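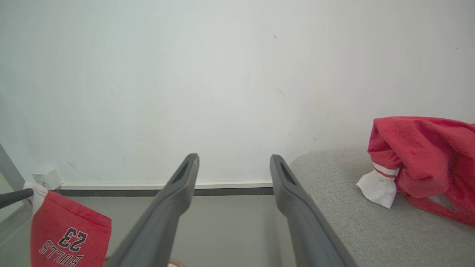
Zulmira Figueiredo在征求意见时写道，机器人进入工作间以后，最先改变的是谈话的内容。过去大家在交接班时谈的是哪一批衣物难洗、哪位客户催得紧，现在先谈的是昨天哪几次抓取停了下来、由谁去处理的。她希望管理部门在介绍这项工作时，把这一变化也写进去，并且写明处理停机所用的时间应当计入工时。

Diltby衣物护理中心图片专页
工作现场：柔性织物抓取与人员岗位调整

简介

Diltby衣物护理中心位于Jammont，承担成衣、运动服装及家居织物的收件、分拣、护理和返还。中心自八月起在分拣环节试行机械臂辅助作业，项目名称为Tikia。本页收录现场图片及相关说明，供本中心员工、合作单位和来访人员查阅。文字由项目办公室整理，员工意见经本人同意后刊载。

图片说明

腕部视角。夹爪两指张开，指间未夹持物品。左下为一件印有数字“23”和“BULLS”字样的红色织物，字样在画面中呈倒置；右侧灰色织物软面上搭放着一团红色布料制品。

夹爪的两指均为深灰色，表面哑光，靠近指尖处留有凹槽。

作业内容

Tikia目前只参与分拣环节中的取放动作，即把单件衣物从放置处取起，移至指定位置。衣物的检查、污渍判断、面料识别以及包装仍由员工完成。

织物与硬质物品不同。同一件上衣每次放下后的形状都不一样，袖口可能压在下面，带子可能垂到一旁，印花可能折在里层。有经验的员工伸手就能找到领口或肩线，机械臂则需要先判断哪里可以夹、夹起后是否会带起相邻的一件。颜色相近的衣物堆放在一起时，边界较难区分，目前仍列为重点观察项目。

腕部摄像头随手臂移动，所见范围较窄，但能够看清指尖附近的布料。操作员在工作站前可以查看同一画面，决定继续、重试或者转为人工取放。按现行规程，同一件衣物连续2次未能取起，即转交人工，不再重试。

岗位变化

试行之前，分拣组共有17名员工，全部从事手工分拣。试行期间，分拣组人数保持不变，岗位划分作如下调整：

一、分拣员。继续承担手工分拣和衣物检查，负责接收由机械臂转交的衣物。精细面料、带金属配件的衣物以及客户特别注明的衣物，一律由分拣员处理。

二、工作站操作员。由原分拣员经培训后轮流担任，负责监看画面、确认停机原因、填写交接记录。操作员有权随时停止设备，停止后无须事先请示，也无须在当班内补足件数。

三、现场协调员。负责安排轮换，汇总员工意见，并与设备维护方联系。协调员不参与员工考核。

操作员岗位每次值守以半个班次为限。最初的安排是整班值守，试行数周后，多名员工反映长时间看屏幕比站立分拣更容易疲倦，下午三时以后尤其明显。经讨论，改为上午与下午换人，午休时间不变。

培训

操作员培训在Gallagher楼二层进行，全部课时计入工作时间。课程分为设备安全、画面判读和记录填写三部分。画面判读一课由分拣组的老员工与设备工程师共同讲授，前者讲衣物，后者讲设备。首期学员普遍认为这一课最有用，也提出讲义中的术语过多，“夹持点”“位姿”等词在工作间里没有人这样说。第二版讲义已将部分术语改为员工惯用的说法，原术语列于附页。

未参加操作员培训的员工，同样须完成设备安全一课，内容包括手臂活动范围、急停按钮的位置，以及设备暂停时不得伸手取物的规定。此项规定对清洁人员和临时来访人员同样适用。

记录与数据

首个统计周期内，由机械臂尝试取放的衣物共805件，其中转交人工处理的逐件登记，注明衣物类别和停止时的情形。该记录用于改进设备和调整放置方式，不用于评价员工个人。

对于记录的用途，员工曾提出疑问。分拣组在座谈中指出，操作员按下停止键的时刻、两次操作之间的间隔都会留在系统里，如果日后拿来比较快慢，当初说的话就不算数了。管理部门对此作出书面答复：系统保留设备状态，不保留操作员姓名；轮值表单独存放，由现场协调员保管，两者不作比对。答复全文张贴于更衣室门外的公告栏。

腕部摄像头的拍摄方向随手臂变化，有可能拍到周围区域。工作间地面已用标线标出设备运行时的拍摄范围，员工因故进入该范围时，可要求操作员暂停画面存储。

员工意见摘录

以下意见收集于试行期间，文字略有删节。

关于体力负担：弯腰取衣的次数少了，腰部比以前轻松，这一点多数人都认可。不过转交过来的都是不好拿的，缠在一起的、滑的、太薄的，集中到一个人手上，一上午下来手指很累。建议转交的衣物由两个人分担。

关于节奏：以前一个人分拣，快一点慢一点自己掌握。现在旁边有一台设备按它的速度走，即使没有人催，心里也会跟着它走。希望工作台之间的距离能再拉开一些。

关于技能：分拣做了多年，手一摸就知道是什么料子。培训时把这些经验讲出来、写下来，觉得受到了重视，也有些不放心，担心写完以后就不需要人了。希望中心对今后的用人计划有明确的说法。

关于交接：交接本上“其他原因”一栏写得太多。早班写“没夹住”，晚班看不出是没夹到还是夹到后滑脱。建议增加选项，或者允许画图。

关于噪声：设备本身声音不大，提示音却很响，而且与烘干区的提示音相似，听到以后要抬头辨认。建议更换。

管理部门答复

转交衣物的分担办法已经采纳，自下一轮值周期起，每班安排两名分拣员接收。工作台间距受立柱位置限制，目前只能调整靠窗一侧，另一侧待设备检修时一并研究。交接本已重新印制，原“没夹住”一项拆为“未夹到”和“夹后滑脱”，并留出空白供画图。提示音已更换为低音短声，音量由操作员调节。

关于今后的用人计划，中心确认，试行期内不因Tikia项目减少分拣组岗位，不降低岗位工资。试行期结束后的安排，将在与员工代表协商后另行公布。Zulmira Figueiredo在收到答复后补充了一条意见，要求协商时间不晚于试行结束前一个月，该意见已列入会议议程。

参观与联系

Tikia工作区接受合作单位预约参观，每次不超过19人，由现场协调员带领。参观人员须在标线以外停留，不得触碰待处理衣物。拍摄员工肖像须事先征得本人同意。

参观入口设于Gallagher楼南侧，开放时间为上午十时至十一时三十分。设备检修期间暂停接待，暂停通知张贴于入口处。

对本页内容有补充或更正意见的员工，可填写意见单投入更衣室外的信箱，也可直接交给现场协调员。意见单可以不署名。

Diltby衣物护理中心 Tikia项目办公室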